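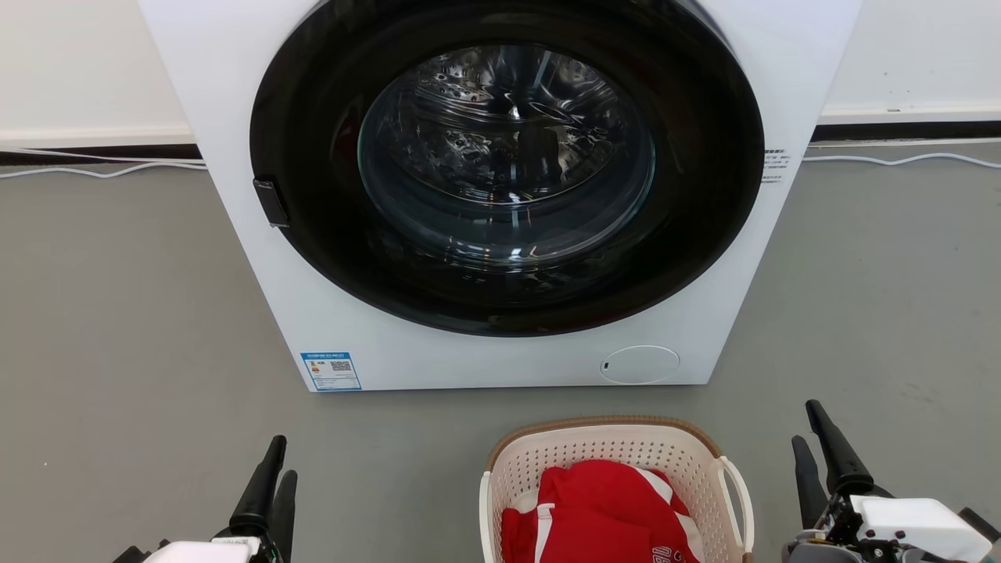

Perkano Ceiling Airer, Long
Item no. 932
£209.00 including VAT
In stock. Sent by carrier.

Length: Long (2 metres)
Rails: Beech, oiled
End frames: White / Black / Dark green
Cord: Natural / Grey

Quantity
Add to basket
Add to list

Overview

The Perkano is a clothes airer that hangs from the ceiling on a cord and pulleys. You lower it to load it, pull it back up, and tie the cord off on a cleat on the wall. The washing dries in the warmer air near the ceiling and the floor stays clear.

The Long size has six rails and takes a full family wash if the heavier things go on the outer rails and socks and underwear go in the middle. Double sheets fit folded once over two rails. It will take a king size duvet cover, folded, but leave the rails on either side of it bare or it will dry slowly.

The end frames are cast iron and powder coated. The rails are round, so they leave less of a line across shirts and jumpers than a flat slat does. Each rail slides out from the end, which helps if you want to hang trousers by threading the rail through the legs, or take one out to get at a curtain pole or light fitting.

What is in the box

Two end frames
Six beech rails
One single pulley and one double pulley, with ceiling plates
Wall cleat
Cord
Spreader ring
Screws for timber joists
Rubber end caps for the rails
Instruction sheet and drilling template

Not included: wall plugs for the cleat, fixings for concrete ceilings, drill bits.

Where to put it

Utility rooms, landings, stairwells and kitchens all work. A high ceiling is useful but you do not need one. Before you order, hold a bath towel up to the ceiling at the place you have in mind and see where the bottom of it comes to. If you would walk into it, choose a spot over a worktop, a bath or the washing machine instead.

Check which way your joists run. The pulleys must be screwed into solid timber. They can be fixed along one joist or across several, but they cannot be fixed to plasterboard alone, and we do not recommend spring toggles or any other hollow fixing for this product. If the joists are in the wrong place, screw a length of sound timber across two of them and fix the pulleys to that. It can be painted to match the ceiling.

Keep the airer away from open fires, hobs and the flue of a stove. Do not hang it below a light fitting that gets hot. Look for pipes and cables before drilling, especially under a bathroom.

Drying indoors puts water into the air of the room whatever sort of airer you use. Open a window or run an extractor fan while the load is drying. In a small room with no window, a dehumidifier on the floor below the airer does the job well.

Fitting

Two people will find this easier than one, mainly when threading the cord. The order is as follows.

Use the template to mark the pulley positions on the ceiling. The double pulley goes on the side nearest the cleat.

Drill pilot holes and screw both plates up tight. Pull down hard on each one before going any further.

Fix the cleat to the wall at a height you can reach comfortably, out of the reach of small children. It needs a proper fixing for your type of wall.

Slide the rails into the end frames and push on the end caps.

Thread the cord through as shown on the instruction sheet. One cord goes over both pulleys and comes down to the cleat. Tie the ends to the frames with the knot shown and leave a tail.

Raise the airer empty, check that it hangs level, and adjust the knots if it does not. New cord stretches a little in the first few weeks, so expect to level it again.

Do not trim the cord until you have lowered the airer as far as you will ever want it. We get asked for replacement cord more than any other part, and most of it goes to people who cut theirs too soon.

Using it

Spin the wash before you hang it. Clothes that are still dripping are heavy, and the drips will mark a timber floor. For wool and hand washing, roll the item in a towel first and lay it flat across three or four rails.

Load both ends evenly. The airer will tip towards the heavier end if all the jeans are on one side.

Always wrap the cord round the cleat in a figure of eight and finish with a turn. Do not let children raise or lower it, and do not leave a loop of cord hanging. Coil up the spare and hook it over the top of the cleat.

It is made for laundry. It must not be used for hanging plants, bicycles, pans or exercise straps.

Care

Wipe the rails with a damp cloth from time to time. If the timber starts to look dry or feels rough, rub it down lightly with fine sandpaper and put on a thin coat of Danish oil. Let it cure fully before hanging anything pale on it. The end frames need only dusting. If the coating gets chipped, touch it in with metal paint before rust can start.

Look over the cord once a year where it runs through the pulleys. Replace it if it is frayed or has gone flat.

Which size?

The Perkano comes in Short and Long. Both have the same end frames, the same pulleys and the same number of rails, and only the length of the rails is different. Short is enough for one or two people or for a narrow bathroom. If you are unsure and there is room on the ceiling, have the Long. The rails can be cut down with an ordinary handsaw if you need an in-between length, but we cannot take them back once they are cut.

For rented homes where you cannot drill, see the Medina folding airer, which stands on the floor and closes flat. For a small wall in a shower room, see the Cirura pull-out rail.

Questions from customers

Does the beech stain clothes?
No. The oil is cured before the rails leave the workshop. Rust marks come from uncoated metal, and there is none where the washing hangs.

Can it go on a sloping ceiling?
Yes, if both pulleys are at the same height. On most slopes that means fixing them in a line along the slope's width, across the rafters. Send us a photo and a rough sketch and we will tell you if we think it will work.

Can I fix it to a concrete ceiling?
Yes, with suitable anchors. The screws supplied are for timber only.

Is the cord cotton?
The natural cord is cotton over a polyester core. The grey is all polyester. Grey stretches less and is a better choice for a bathroom.

Can I have longer rails?
We do not sell them. Beyond 2 metres the rails sag in the middle under wet towels.

Delivery and returns

The rails travel in a long cardboard tube and the ironwork in a separate box. The two parcels do not always arrive together, so please wait until the day after the first one before getting in touch. The carrier will need someone in to sign.

You can return an unused airer in its original packing for a refund. Return carriage is at your cost unless something is faulty or we sent the wrong item.

Guarantee

The end frames, pulleys and cleat are guaranteed for six years in normal household use. Cord and rails are not covered against wear, and both are available as spares.

Spares

Single rail, Long
Single rail, Short
Cord, natural or grey, sold by length
Double pulley
Single pulley
Wall cleat
End caps, pack

Help

The Perkano range is made and sold by Druma. For questions about fitting or spare parts, write to Maite Cordero in customer service using the contact form and quote the item number. The workshop is closed for part of July and spares ordered then will be sent when it reopens. Complete airers are sent from the warehouse as usual.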